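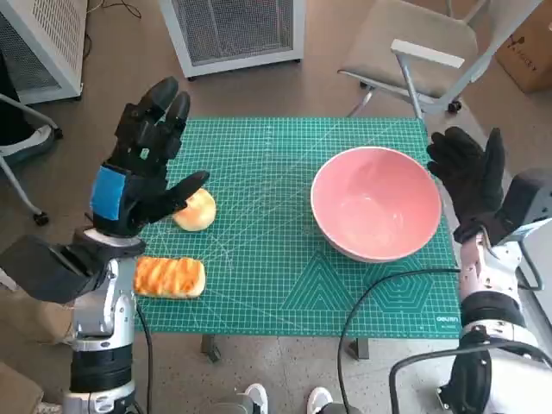
Software Engineer, Two-Arm Manipulation (Control and Planning)

Radari, Clostel team. Full time, on site. Start in September, or sooner if you can manage it.

We are looking for a kind, patient person who likes writing software that makes two arms and two hands behave themselves around ordinary food. Clostel is our manipulation stack, and most days it is busy with jobs that sound very small when you describe them to your family: getting a bun and a pastry off a mat and into a pink bowl. We have grown very fond of these small jobs (you will too, we hope!) and we have reached the point where there is more good work than our present group can get through.

You would join Hiu-tung Lam, who leads planning and will be your manager, and Chin-lung Au, who looks after perception and knows where every calibration file lives. The team is 4 people at the moment. We eat lunch together on Friday and otherwise leave each other in peace to think.

What you would be working on

The controller runs its arm loop at 200 Hz and the finger commands go out separately, which has served us well but makes handing over between reaching and grasping clumsier than we would like. Your first couple of months would go into that handover. After that there is the two-arm planner, which needs to keep both wrists and their attachments clear of each other when the hands are working over the same bowl, and to do it without stopping to ponder. There is also Gultau, our replay and labeling tool, which holds 3000 recorded runs and is slower to search than anybody deserves.

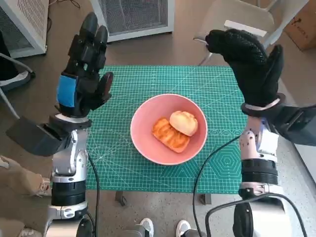 Openings Bulletin, No. 2

What we hope you bring

You write C++ and Python comfortably and don't mind reading other people's. You have worked on a real arm at some point, whether at a job, at school or in your garage, and you have felt that little drop in the stomach when a trajectory goes somewhere you didn't plan. You know your way around inverse kinematics and collision checking. Experience with multi-fingered hands would be lovely, though a good half of what we know about them we learned here, so please don't let that keep you from writing to us.

Some perception background helps. Our camera looks down from head height, so the arms come up from the bottom of the view and the hands often cover the very thing they are reaching for. A bun leaning on another piece of bread in the bottom of a bowl is a harder segmentation problem than it looks, and Chin-lung would be delighted to have someone to talk it over with.

Practical matters

The lab is in the Ho building, and the work really does need you there most days. Hours are flexible as long as you are around by 10 in the morning. We pay for one conference a year and whatever books you ask for within reason.

How to apply

Send a resume and a short letter to Hiu-tung Lam through the Radari jobs page, with "Clostel" in the subject line. In the letter, tell us about a bug you chased on a physical machine and how you found it. A page is plenty, and we would much sooner read about a messy one than a heroic one. There are 2 conversations after that, one by phone and one at the lab, where you will sit down with us at the bench and look through some logs. There is no whiteboard test. Everyone who writes gets a reply, including those we can't take on this time.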